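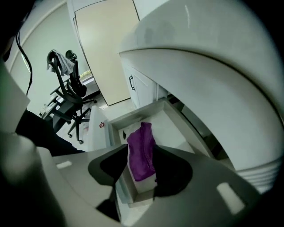

I gave up my car in April. The lease was ending and the dealer wanted more for the same model than I pay for groceries, so I handed back the keys and bought a bus pass. A few people have asked how it's going, so I'm writing it down.

I live in Rambridge and work in Collier. By car that was a 25 minute drive if the bridge was clear. By bus it's the 107 to the transfer station and then the 71 out to the office park. Door to door it takes just over an hour. I leave earlier and I get home later, and I won't pretend I love that part.

The first two weeks were bad. I missed the connection four times, once in heavy rain. The schedule says there are 11 minutes between the two buses, but the 107 gets stuck behind the school traffic on Preltitz Avenue and can lose most of that. Now I take the one before it and wait at the station. There's a bench and a coffee counter, and the coffee is fine.

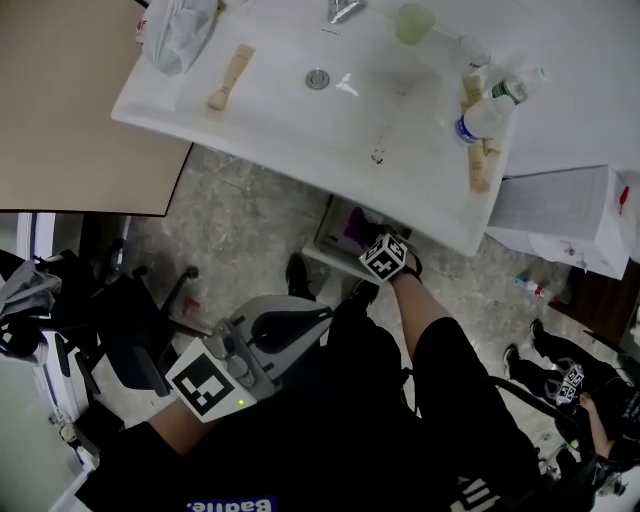
Groceries took the most working out. I used to do one big shop on Saturday and fill the trunk. Now I do two small ones, at the Pavliuk market near the transfer station, and carry everything in a backpack. Heavy things like cat litter and detergent I have delivered once a month. I waste less food this way. I also eat more pasta, as it's light and it keeps.

Money is the reason I started, so I kept track. With the lease payment, insurance, gas and parking, the car cost me $615 a month. The pass is a fraction of that, even after I add two or three cab rides for late nights and the delivery fees.

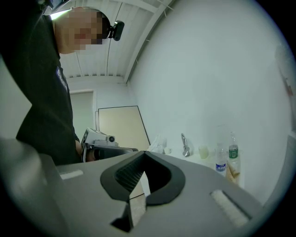
I do miss being able to decide at eight in the evening that I want to go somewhere. The 71 stops running at nine, and on Sundays it doesn't run at all – I found that out standing at the stop. My sister lives past the end of the line and I see her less than I did. We've been meeting halfway for lunch, and that works when she's free.

I read on the bus, mostly library books. I've finished more of them since spring than in all of last year. In winter I'll need better boots and probably a brighter coat, because the stop on my side of the road has no light. I've written to the city about it twice and will try again next month.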